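工作记录　2018年2月7日，星期三

木材受潮试验，续上一本

上一本的最后几页被桐油浸透了，字还看得清，但是纸已经变成半透明，两面的字叠在一起。所以从今天换新本子。旧本子放在柜子最上层，用牛皮纸包着，谁要查去年秋天的配方请到那里找，看完请包回去，油还有一点黏。

先写今天称的重量，不然又会忘。

取出的试板：4块，都是 Lusanwood 送来的落叶松，同一根料上锯下来的，年轮方向一致。编号用铅笔写在端面上，写“白”“油”“皂”“漆”。白就是什么都没有涂的那块。以前我用数字编号，后来 Clyde 把两块板放反了，我们整整一个下午在讨论一个不存在的现象，所以现在用字。

白：放进潮湿箱以前 300 克，今天早上 306 克。
油：也吸了水，比白板少一些，但差别没有我希望的大。
皂：几乎跟白板一样。
漆：最少，这个大家都猜得到。

百分之二的增重，对一块没有涂过的落叶松来说很正常，我觉得还没有到平衡。箱子里是饱和食盐溶液，盐是 Saltico 的粗盐，袋子上没有写抗结块剂，我专门选的这种。溶液底部还看得见没有溶化的盐粒，这样才能说它是饱和的。Niall 昨天路过，以为是没有搅拌好，拿了一根木棒要搅，我请他不要搅。盘子下面现在贴了纸条。

试板在箱里放了多久：超过4周。这里要老实记一笔，中间有一个周末门没有关严，密封条被一条棉布夹住了，不知道漏了多长时间。湿度计的读数在那个星期一早上比平时低，到下午恢复了。我不认为这会让结果作废，因为所有的板子都在同一个箱子里，受的影响应该差不多。不过如果以后有人拿我们的数字去跟别人的比较，请先读这一段。

关于“油”这块板

我想了很久，为什么桐油的效果不好。可能的原因我写下来，以后慢慢排除。

第一个可能是没有干透。表面已经不黏手，可是用指甲在端面上压，还能压出很浅的印子。冬天车间里冷，晚上暖气关掉以后更冷，桐油在这种温度下固化得很慢。Babita 说她在老家见过人家把刷好桐油的木盆放到太阳下面，过一个夏天才拿来用。我们没有夏天可以用，客户三月就要看样品。

第二个可能是端面刷得不够。木头吸水主要是从端面进去，这个道理我知道，也跟学徒讲过很多次，可是我自己刷的时候，端面只刷了一遍多一点。“一遍多一点”这个说法很不科学，但事实就是这样：先刷一遍，然后用刷子上剩下的油又抹了一下。漆那块的端面是 Vaughn 刷的，他刷得很认真，边上有一圈漆溢出来的厚边。所以油和漆这两块其实不能公平地比较。下次所有的端面都由同一个人刷，或者干脆用蜡封掉，只看面上的吸水。

第三个可能，桐油本来就只能减慢水汽，不能挡住水汽。书上是这样写的。如果真是这样，那么把板子放得够久，油和白最后会走到差不多的重量，只是走的速度不同。这个很容易检查，继续放着就可以。我决定不把油和白拿出来，称完马上放回去了。

关于“皂”

皂液处理是 Marisol 提出来的，她在北方的一个工坊学过。做法是把皂片溶在热水里，放凉，成为一种像稀粥的东西，用海绵打圈擦到木头上，过一会儿把多余的擦掉，干了以后轻轻砂一下，再来。处理过的落叶松很好看，颜色没有变黄，摸上去有一点像旧的亚麻布。我本来对它没有很大的期望，看过以后很喜欢。

可是它不防潮，这从今天的重量看得很清楚。Marisol 说她从来没有说过它防潮，她说的是好打理：脏了就再洗一次，每洗一次就多一层皂。这两件事我在上一本里混在一起写了，写成“皂液保护层”，请大家把“保护层”三个字当作没有看见。

有一个问题我还没有弄懂。皂板表面的木毛，第二遍之后竖起来很多，第三遍之后少了，第四遍之后又有一点。会不会是砂纸换了新的一张？我记得换过，但是没有记在本子上。这是我的错。以后砂纸换新的也要写一行。

关于 Skalano 的阅览桌

客户的意思我再抄一遍，免得我们自己越做越远：桌面要浅色，要能看得见木纹，不能反光刺眼，读者会带热茶进来（管理规定说不可以，可是大家都会带），清洁的人用湿布擦，一天一次。

按照这个要求，我心里的排列是这样的。

漆最耐用，湿布擦几年也没有关系。可是一旦磨破，只能整张桌面砂掉重新做，而且我们试过的那一种半光漆，在窗边看还是有一条白色的反光，坐着的人低头看书会不舒服。Vaughn 建议换成全哑光的，他已经问 Strickland 要了一小罐，还没有到。

油好修补，颜色太黄。落叶松本身会慢慢变成橙红色，再加上桐油，过几年会很深。客户拿来的那张参考照片里的桌子，颜色像新鲜的面包芯，绝对不是这个方向。

皂颜色最对，手感最好，但是热茶的圈会留下来。我昨天用装满开水的杯子在废料上放了一顿午饭的时间，拿开以后有一圈发灰的印子，再用皂液擦了一遍，淡了一些，没有完全消失。Clyde 说他觉得这个印子不难看，像用过的桌子。我同意，但是我们两个不是付钱的人。

所以还没有决定。我打算下星期给客户写信，把皂和哑光漆两种样板都寄过去，请他们自己在桌上放杯子，自己擦，用一个月再回答。Babita 觉得这样会让客户认为我们没有主意。我的看法是，让他们用手摸过再选，比我们在信里写很多形容词要可靠。信的草稿她会帮我看，我的信有时候太直接，读起来好像在生气，其实我只是在找词。

下午的事

下午本来要做弯曲的检查。把潮湿箱里的“漆”拿出来，放在平板玻璃上，用塞尺量四个角。结果发现玻璃背面粘着一滴干了的胶，玻璃自己就不平。把胶刮掉，用酒精擦干净，重新放。漆板的一个角是翘的，很轻微，最薄的塞尺片勉强进得去。因为漆只涂了上面和端面，下面只涂了很薄的一层，两面吸水不一样，会往没有涂好的那面的反方向拱起来，这符合道理。教训很老了：桌面的底面要跟正面涂同样的遍数。这句话每年都要写一次，每年都有人（今年是我）为了省时间少涂底面。

白板没有翘。油板我没有量，怕在外面放太久。

后来 Niall 帮我把新到的落叶松搬进来，这批是 Lusanwood 的第二次送货。我用含水率表在几块上面插了一下，外面干，里面还湿，同一块板两头的读数也不一样。送货单上写的是“室内干燥”，我看最多是“在有屋顶的地方放过”。我没有马上打电话去争，先把它们用隔条垫起来，码在北墙边上，端面刷了蜡。隔条上下要对齐，不对齐的话板子会变成波浪。Niall 码得比我齐，他用一根绳子吊着一个螺母当铅垂线，一层一层对下来。这个办法好，记在这里。

码完以后我在最上面那块板的端面写了日期。过两个星期再插一次表，如果里面还是湿的，就要跟对方谈价钱，或者请他们换。

一个关于词的问题，顺便记：Vaughn 问我，“翘”和“弯”和“扭”在中文的木工书里有什么分别。我查了手边的两本，说法不太一样。有一本把顺着长度方向的叫“顺弯”，横着宽度方向的叫“翘弯”，四个角不在一个平面上的叫“扭曲”。我以后就按照这一本来写。如果前面的记录里我只写了“变形”，那是因为当时还不会这些词，请看旁边的草图，草图是对的。

没有做完的：

皂板第五遍。皂液在水池旁边的白桶里，盖着布，用之前要搅匀，上面会结一层皮，把皮拿掉，不要搅进去。

端面封蜡的新试板，锯好了，还没有刨。刨刀昨天碰到一个死节，刃口有一个小缺口，在刨过的面上留下一条细线。明天先磨刀。

问 Saltico 还有没有同样的粗盐，箱子里的还够，但我想留一袋备用，换了牌子又要重新解释。

热茶试验再做一次，这次杯底要干和湿分开做。昨天我没有注意杯底有没有水，所以那一圈灰印到底是热造成的还是水造成的，现在说不清楚。杯子用同一个，就是把手上有裂纹的那个，没有人用它喝水。

湿度计校准。它跟备用的那个读数一直差一点，两个里面至少有一个不对。把它们一起放到盐盒里过一夜，早上看。

密封条上剩下的棉线要挑干净。我今天用镊子挑了一半，灯不够亮，剩下的白天再做。

给 Marisol 的话：你借给我的那本讲皂液的小册子，我还没有还，在我抽屉里，第二章我用纸条做了记号。里面说硬水会让表面留下灰色的斑，我们这里的水很硬，水壶里面一层白的。下一次调皂液要不要用蒸馏水？如果你同意，我去买。还有，书里有一个动词我在三本词典里都没有找到，意思应该是“用布把多余的吸掉但是不摩擦”，你如果知道中文怎么说，请写在这一行的旁边。

给 Clyde 的话：夹具还给你了，放在带锯后面。软木垫有一片掉了，我用白胶粘回去，今天晚上不要夹。

漆板也已经放回箱里，门关好，用手摸过一圈密封条，没有夹到东西。 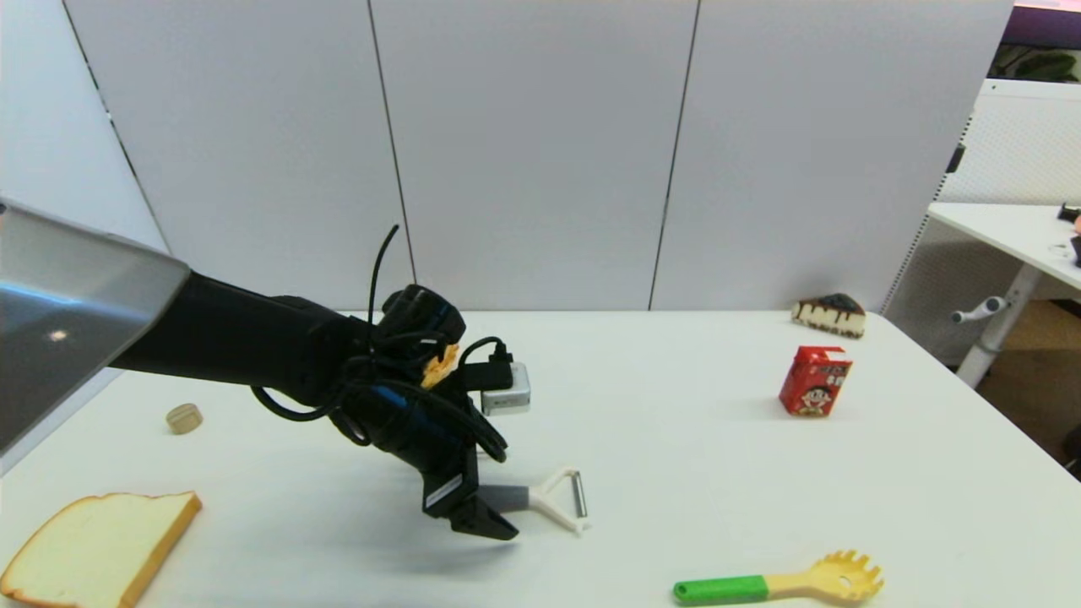

图1　白色桌面，上方是黑色两指夹爪，旁边垂着黑色的线。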